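Call for participants: people who put laundry away badly, or well

The Rastport Manipulation Group is looking for 20 people to spend two paid sessions teaching a two-armed robot to pick up clothes. No experience is required. If you have ever moved a shirt from a chair to a basket and felt nothing in particular, you are qualified.

What we are studying

Our project, Flunus, compares two ways of collecting demonstrations for robots that work in ordinary rooms. In the first, a trained operator repeats one tidy-up task until everyone in the building is sick of it. In the second, people with no training do the same task in their own style, mistakes included. We then train the same model on each set and see which robot is less embarrassing.

Our pilot in January used 2,932 demonstrations, nearly all of them performed by Kiprono Mohamedi, who is very consistent. The model became very consistent too. It picked up shirts exactly as Kiprono does, and when a shirt was lying in a way Kiprono would never have left it, the arm hovered over it like a guest at the wrong wedding. A smaller batch of 123 demonstrations from visitors, mixed into the training set, did more for the success rate on unfamiliar piles than we had budgeted for. We would like to know if that was a real effect or a lucky week. Hence this page.

What you would do

You will hold a pair of leader arms, and the robot will copy you. A session is mostly reaching, pinching, lifting and letting go, with breaks. You will be asked to start from different positions and to recover when you drop something – please don't apologize to the robot, it is recording. Afterward you fill in a short form on how tired your arms are and which parts annoyed you. Sayaka Sekiguchi reads every one of these forms and has heard worse.

Who can take part

Adults with the use of both hands who can sit or stand comfortably for the length of a session. Glasses are fine. Left-handed people are especially welcome, as the pilot had none. We can't take current employees of Dament, who make our leader arms, or anyone who has trained with us before. Kiprono, this means you.

Practical matters

Sessions are held at our Rugemalira Street rooms and last two hours each. You are paid at the end of each session, including one you decide to leave early. The wrist and head cameras record the work area, and your hands or sleeves may appear if you wander into it. Sound is not recorded, so say what you like about the gripper.

To apply, write to Nilmini Selvanayagam at the project desk by 19 August 2024 with your name, your handedness and the times you are free. Questions about consent or data go to Atieno Shirima.

The work, from the robot's side of things:
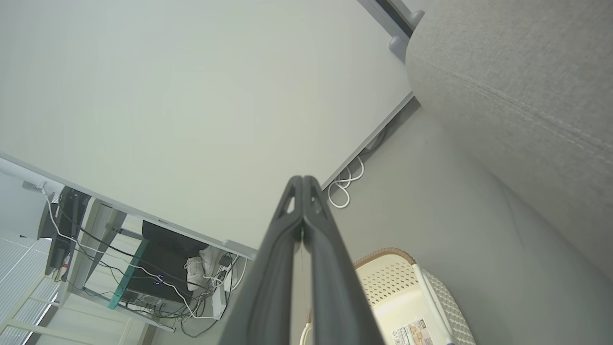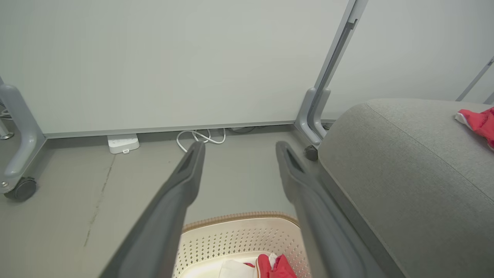
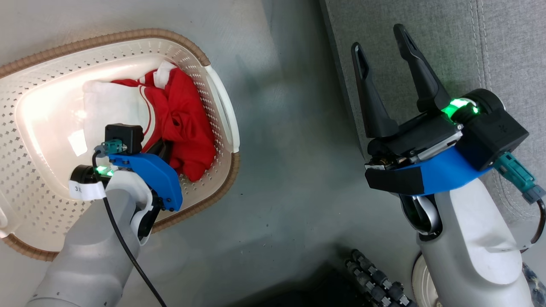 Do I need to be good at it for my demonstrations to count?
Clumsy demonstrations count the same as smooth ones, and you are paid the same for both. We only discard a recording if the equipment fails partway through.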